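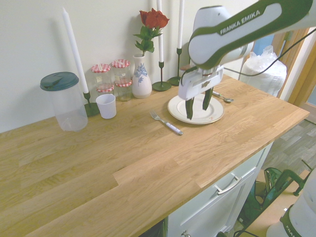 1/ Moving a kitchen's worth of crockery from Trurbridge to Grovdale in March. A thread on what I packed, how I packed it and what I'd change.

2/ Most of it is plain white stuff bought over the years. The part I cared about was my gran's dinner service, made by Ruchti. It isn't worth much. I looked up the pattern and the same plates go for very little online, but I've eaten Christmas dinner off them all my life.

3/ The removal firm quoted extra for packing the kitchen, so I did it myself. It took two evenings. I'd put aside one.

4/ Plates go in on their edges, like records in a crate. I always stacked them flat before. Flat means the bottom plate carries the weight of all the others every time the van hits a bump.

5/ Eight plates to a small box was my limit. You can fit more in, but then you can't lift it without grunting, and grunting is when things get dropped.

6/ Paper: I bought plain packing paper from Vutetti, the storage place behind the station in Trurbridge. Newspaper is free but the ink comes off on anything with a rim, and then you're washing the lot at the other end. I still had to wash some of it. Cupboards are dusty.

7/ Gilt rims need care. Don't put tape anywhere near them, even over paper. I lost a bit of gold off a saucer in my last move that way and it has annoyed me ever since.

8/ Glasses went in the old wine boxes with the dividers left in. The Co-op gave me 10 of them when I asked at the till. Stems up or stems down seems to be a matter of religion. Mine went rim down and were fine.

9/ Pans I didn't wrap at all. Tea towels between them, lids in a carrier bag.

10/ Cutlery: leave it in the tray and wrap cling film round the whole thing. Keep back one spoon, one fork, one mug and one plate per person – you will want them before you find the right box.

11/ Label the sides of the boxes as well as the tops. Once they're stacked in a hallway you can't see the tops. I knew this and still did half of them wrong.

12/ Breakages: one egg cup and the handle of a jug. The jug was my own fault, I put it in last and pushed the lid down. I've glued it and it holds flowers now.

13/ The new kitchen has one fewer cupboard than the old one, which I didn't notice at either viewing. So the fish kettle is going to the charity shop. If anyone in Grovdale wants it first, shout. I'm in most evenings after six.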